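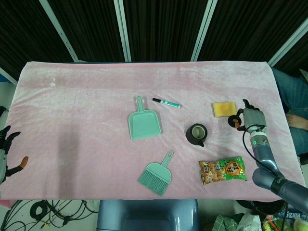
Puesto Erik, mesa con manta rosa y los dos brazos.

Revisión de agosto – célula Dritham
Revisó: Kerstin Oltmanns

1. Luz verde junto a la muñeca derecha: encendida. Correcto.
2. Cable negro de la mano derecha: hace bucle junto al antebrazo. Comprobar holgura con el brazo extendido.
3. Almohadilla del pulgar derecho: limpiar cada 363 ciclos. El contador va por 669 – sin comentarios.
4. Cables en el suelo, a la izquierda: enrollados, dicho con generosidad. Pendiente.
5. Persona junto a la mesa: manos fuera antes de habilitar. También la que solo se apoya.
6. Bolsas y envases bajo el brazo derecho: retirar. Cuarto aviso.

Apta con reservas. Firma L. Rothe cuando se cierre el 4.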